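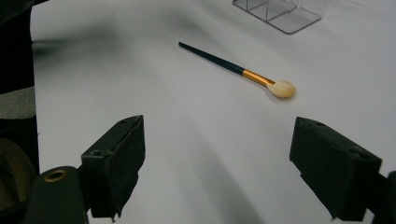
Is the Ruvilton brush works worth a morning if you don't work in the trade? I would say so, if you like watching people do skilled handwork and don't mind standing for most of three hours.

The works opens its doors twice a year, and I went to the November one with Ifeoma Etim, who buys for a small shop and wanted to see the bristle room. Groups start at 9:30. You sign in at the side entrance on the canal street, not the front office, which was locked when we tried it.

Our guide was Gervasio Gallardo. He worked on the handle line before he moved to training, and that was the part of the tour he took slowest. Handles arrive as plain turned blanks from a mill called Mavau. They are sanded, hung on racks and dipped in lacquer, with a day of drying between coats. Most get 4 coats. The dip room is behind glass because of dust, so you watch from the corridor. It smells strongly even out there.

The bristle room is upstairs. Goat hair and synthetic fiber are kept at opposite ends and the staff don't cross over with the same tools. For the round face brushes, a worker weighs out a pinch of fiber, drops it tip down into a small brass cup and taps the cup on the bench until the fiber settles into a dome. Then it is tied and pulled through the ferrule. Kanini Were, who was on the bench nearest us, said she does 140 on a good day and fewer when a new batch of hair comes in, as it takes a while to get the feel of it. She let Ifeoma try one. It came out lopsided and went in the scrap bin.

Gluing and crimping are done by machine on the ground floor. The crimper is a Nolletti, older than anyone in the building, and loud. Ear plugs are handed out at the door. Somebody asked why they don't replace it, and Gervasio said the parts are still easy to get and the newer ones marked the ferrules.

After that there is a short talk on testing. A sample from each lot is soaked, dried and pulled, and the shed hairs are picked off a dark cloth. I would have liked more on this. The talk was 10 minutes and the handout was a photocopy of the same slides.

The shop at the end sells seconds. Most have small lacquer faults you would have to hunt for. I bought two powder brushes and a flat one for my sister. Cards are accepted, but the reader was slow and the line went back to the stairs.

Some practical notes. Wear flat shoes -- the upstairs floor is open metal grating in places. There is no elevator. Coffee is free, lunch isn't provided, and the bakery across the bridge closes on Wednesday. Bus 337 stops at the gate, but the last one before the midday gap leaves at 12:40, and we missed it.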